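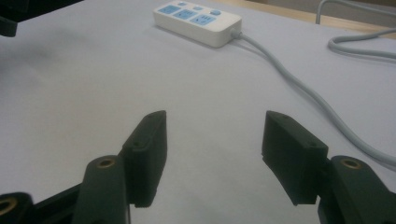

Tabletop, Tosadier Building, first floor.

Search this site Enter keywords Go

Call for participants: household standby power survey
Posted 15 July 2020
Reading time: 3 minutes

Briteck is recruiting 400 households in the Jarnunar area for a survey of standby power use. Standby power is the electricity an appliance draws while it is plugged in and switched off or idle. The survey extends a pilot completed in May and uses the same forms, with changes to sections 2 and 5.

Who may apply

Applicants must be 18 or older and must have lived at their current address for at least 12 months. Renters and owners are both eligible. The household must have its own electric meter, and the applicant must be able to read it without entering another unit. Homes with rooftop solar are excluded from this round. Households that took part in the pilot may apply again but will be placed on a waiting list.

What participation involves

The survey runs for 12 weeks. Each household receives three Dierckx plug-in meters by mail, with return packaging. One meter stays on the main television or computer outlet for the full period. The other two are moved once a week according to a printed schedule. Participants write down the reading, the outlet, and the appliances connected to it. Where several appliances share a power strip, the meter goes between the strip and the wall outlet, and every appliance plugged into the strip is listed on the form, including chargers with no device attached. 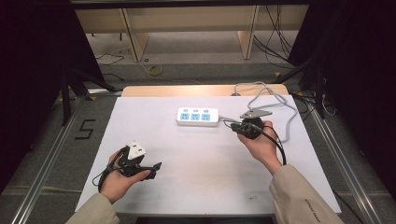
Participants should not change their normal habits during the survey. If an appliance is replaced, enter the old and new model numbers in section 5. Medical equipment, refrigerators, and freezers must not be metered. Do not connect a meter to any outlet that shows scorching, is loose in the wall, or is within reach of a sink.

Weekly entries take less than 30 minutes. Forms may be returned by mail or uploaded.

Payment

Households that return all weekly forms and all meters receive a $75 bill credit or a check for the same amount. Partial returns are paid per completed week. Lost meters are deducted from the payment.

How to apply

Complete form 441 and mail it to Briteck, Household Surveys, Tosadier Building, Jarnunar. Include a copy of a recent electric bill with the account number covered. Selection is by random draw within each housing type. All applicants will be notified in writing.

This site uses cookies to remember your settings. Accept Manage preferences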